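Chapitre 4
Les surfaces de travail : pierre, imitations, entretien

Objectifs : reconnaître une surface poreuse, choisir un produit, lire une fiche technique. Prévoir 2 séances.

Le marbre d'abord. Roche calcaire, donc sensible aux acides – citron, vinaigre, vin blanc. Les veines viennent d'impuretés prises dans la roche au moment de sa transformation. Très recherchées, très copiées. Au catalogue Volico, 48 décors imitant la pierre, la plupart blancs veinés de gris.
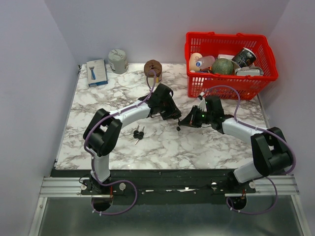
Peut-on nettoyer un plan en marbre au vinaigre ?
Mieux vaut s'en abstenir : l'acide attaque le calcaire et laisse une tache mate, qu'il faudra repolir. Eau tiède, savon neutre, chiffon doux.

Ensuite les imitations. Un décor veiné ne dit rien du matériau en dessous. Même aspect, entretien différent, prix différent. Toujours demander la fiche. Chez Le Goff, la référence 497 existe en deux finition, brillante et satinée – ne pas les confondre à la commande.

Vocabulaire à connaitre avant la suite : porosité, calcite, hydrofuge, chant, crédence. Définitions en fin de chapitre, exercices juste après.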